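Stirneo Footwear Packing Set: Data Card

Version 2. Maintained by Arsen Pasichnyk, Inotcombe Collections Office

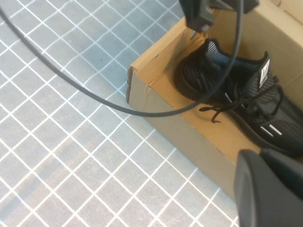

Reading time: 3 minutes

Summary

The Stirneo Footwear Packing Set is a collection of 2,877 images showing shoes and the cardboard boxes used to store and ship them. It was prepared by the Inotcombe Collections Office for people who study how everyday goods are packed, unpacked, and sorted by hand or by other means. The set covers single shoes, pairs, empty boxes, and boxes at different points of packing. A typical entry shows a black knit sneaker lying in an open tan cardboard box, with the box resting on a gridded cutting mat.

Contents

The images are divided into 438 sequences. A sequence covers one item or one pair and one box. Sequences differ in length, and users should not assume that each one begins with an empty box or ends with a closed one.

The shoes fall into 6 groups: knit sneakers, leather sneakers, canvas shoes, sandals, ankle boots, and slippers. Knit sneakers are the largest group. Slippers were added in the present version at the request of the Pomare storeroom, where they make up a large share of returned stock.

All boxes are plain corrugated cardboard. They were used more than once, and folded rims, creases, and torn corner flaps are common. A damaged corner has been kept in the set wherever the box could still hold a shoe. Boxes that had lost a full side wall were withdrawn and are not included.

Work surface

Packing was carried out on cutting mats with a white square grid. The mats are pale blue-gray and carry light scuffs from earlier use. The grid was not used for measurement and should not be treated as a scale — the mats came from several suppliers, and the size of the squares was never checked. Shadows fall across the mats in many images. No correction for lighting has been applied.

Labels

Each sequence has one label for the shoe group, one for the state of the box (open, partly closed, closed), and one for the laces. The lace label has these values:

none: the shoe has no laces
loose: laces are tied loosely, or the ends hang free
tight: laces are tied close to the upper
tucked: the ends have been placed inside the collar

Where two labelers disagreed about the laces, the value "loose" was recorded. This affects knit sneakers more than any other group, as the laces on these shoes are often black on a black upper and the knot is hard to make out.

Reflective stripes, pull tabs, and small printed tags are noted in a free-text field named "details." The field is optional. An empty field does not mean that a shoe has no such features.

Known limitations

Black and dark gray shoes are overrepresented. The Clirkdale donation, from which most of the sneakers were drawn, consisted largely of work shoes, and staff were not able to obtain an equal number in lighter colors.

Many images show only part of a shoe or part of a box. Users who need the full outline of an item should filter on the "whole_item" field before beginning work.

Shoe size is not recorded. Left and right were recorded in the first version but contained errors, and the field has been removed until it can be reviewed.

Permitted use

The set may be used for teaching, for research, and for the design of packing procedures. It may not be used to judge the condition or resale value of any particular shoe. Copies passed to a third party must include this card in full.

Corrections

Errors in labels should be reported to the Inotcombe Collections Office, to the attention of Arsen Pasichnyk. Please give the sequence number and the name of the field. Corrections received before the end of August will be entered in the next version — later ones will be held for the version after that.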